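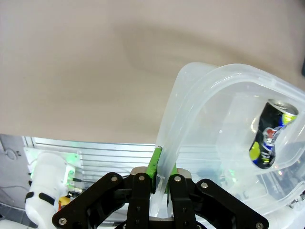 A crumpled drinks can in a clear container with a thick rim.

Home > Household > Recycling > Cans and bottles

How to keep a small can box in the kitchen

In our flat we have no space for a big recycling bin, so for a long time the empty cans stood in a row beside the sink until somebody became angry. Now we use one clear plastic container, and it works well. I write down the method, as two neighbours asked me for it.

What you need

One clear container with rounded corners and a strong lip. Mine is a Plunwood, but any food storage box of similar size will do. Do not take your best one, it will get scratches. You also need an old tea towel, a little washing-up liquid and a paper bag for the trip to the collection point.

First check the rules

Before you crush anything, find out if your shop pays a deposit on cans. In many places the machine must read the code on the side, and a flat can is refused. If you get money back, keep the cans whole and go directly to step 4. At our collection point in Trekevis there is no deposit, so we can crush.

The steps

1. Pour out the last of the drink. There is always a spoonful left under the rim, so hold the can upside down and wait a moment.

2. Put in a little water, swirl it and pour it away. For beer or cola I do this two times. Leave the can upside down on the towel for 25 minutes.

3. Press the can in the middle with both thumbs, then fold it gently. Leave the tab on. Please do not twist the can – the metal can tear, and the edge is very sharp. I have a small scar from learning this.

4. Lay the can in the container at an angle against the wall. The next one goes beside it the other way round. In my box there is place for 9 crushed cans, or five whole ones.

5. When the box is full, tip it slowly over the paper bag. Hold it by the lip, with your other hand under the base.

Cleaning the container

Wash it each time you empty it, with warm water and a soft sponge. The rough side of the sponge makes the plastic cloudy. If it smells sweet or sour, leave it with one spoon of bicarbonate in warm water overnight. In August I wash it also between the trips, or the small flies come.

Some questions I received

Is a lid necessary? I prefer without. A closed box keeps the damp inside, and then it smells when you open it.

Can glass go in the same box? Better not. My wife tried with one small jar, and it broke when I tipped the box.

Where do you keep it? Ours is on the low shelf, next to the potatoes. We tried under the sink, but the pipe is in the way and the box did not go in straight.

If you have another method for a very small kitchen, please write to me. I am especially interested in what people do with milk cartons, for these I have still no good answer.

Hugo Brunet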